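Report on the Demonstration Visit to Condori
Module: Applied Automation
Author: Tiburcio Barrera
Supervisor: Rocío Medrano

1. Purpose of the visit

Our group attended the open afternoon at Condori on 31st May. The aim was to watch a full-size humanoid robot carry out a table-top handling task and to compare what we saw with the fixed-arm cell we built in December. The report covers the task, the control arrangement as it was explained to us, the questions raised by the group and the points I intend to carry into my own project.

2. Background

Condori develops handling software and does not build its own robots. Its main product is Komby, a program which takes recorded runs of a task and trains a controller from them. A second program, Avuren, checks each run before it is accepted. Runs in which the hand leaves the permitted working volume are rejected, as are runs with gaps in the joint data.

The handling task we were shown had 1497 accepted runs in its training set at the time of our visit, out of 2318 recorded. The presenter said that most rejected runs had failed on data gaps and very few on the motion itself. I had expected the opposite.

3. The task

The task uses a yellow basket, a piece of fruit or two and a wire rack with wooden shelves, all on a standing desk with a white top. The robot stands at the end of the desk and works with its right arm. The instruction is given as a short written command, for example to put the fruit in the basket or to move the basket to the rack. Positions of the objects are changed between runs so that the controller does not learn one fixed path.

The feet stay in place during a run. Reach is therefore set by the shoulder, the elbow and whatever lean the legs and waist allow. In our own cell the base was bolted down and reach was a matter of arithmetic. With a standing robot it also depends on balance, and a long reach towards the rack is the harder case — the arm is nearly straight and there is little left to correct with.

4. Control arrangement

Two views are used. One camera is fixed and covers the robot and the desk together. The other gives a closer view of the desk top, with the rack behind the objects. According to the presenter, the controller takes the close view and the joint positions as its inputs, and the fixed view is kept for review only.

The hand position is corrected 18 times a second. Grip is not measured directly. It is estimated from finger position and motor current, and I would question this for soft or light objects, where the change in current is small.

5. Questions raised

Rocío Medrano asked how a failed grasp is recorded. The reply was that it is kept and marked, so that Komby can be trained on the recovery as well as on the clean run. We were not shown how the marking is done.

I asked about the basket. It is light, and the fingers can push it along before they close. The presenter agreed and said that a heavier container had been tried, from a supplier called Floveo, but it made the lift slower and was dropped from the trials. No figures were given for this.

One member of the group asked about cable routing. The cables have to hang with enough slack for the robot to lean and reach, and they are checked by hand before each set of 100 runs.

6. Points for my own project

The data checks are the part I can use straight away. Our December runs were never screened, and I now suspect that some of the scatter in our results came from missing joint readings — the log shows several jumps that the arm could not have made. I will rerun the analysis with those runs taken out.

I will also add a fixed camera. At present we have only the view from the arm, and it is of little use for finding out why a run failed.

The motor current method needs a separate test before I rely on it.

7. Pictures

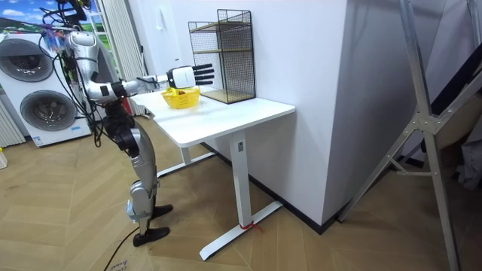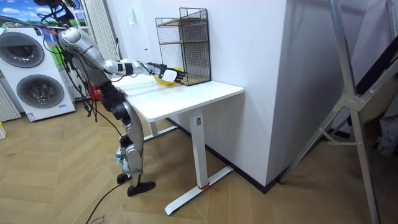
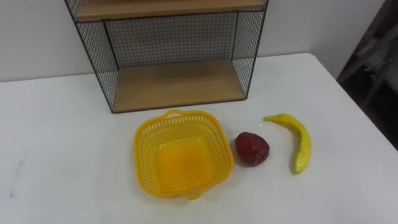
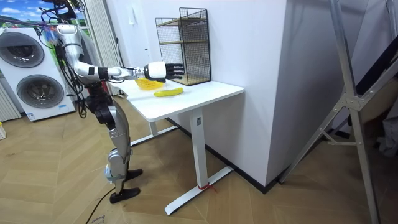 Figures 1 to 4: the handling task at Condori, with the yellow basket and wire rack on the desk. Figure 3 is the close view, with the strawberry and banana set out beside the basket.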